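3.2 The shared tables

Of the 673 desk notes we coded at the Urncombe site, a surprising share concern the table itself - who gets it, what is left on it, and why the mat always seems to be in the middle. 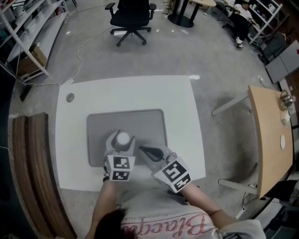
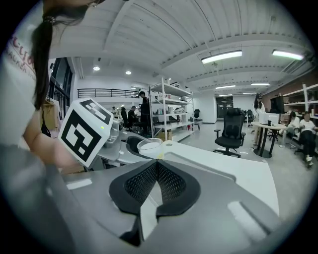 Figure 2. White work tables at Urncombe, in use.

What did people complain about most? Cups and cables, in that order, with chairs a distant third.

Nolte coded the notes and Grube checked them, a job neither has since volunteered to repeat. The 15 notes we could not place went under "other," mostly remarks on handwriting.

Contact: Bastian Grube, Urncombe | Back to top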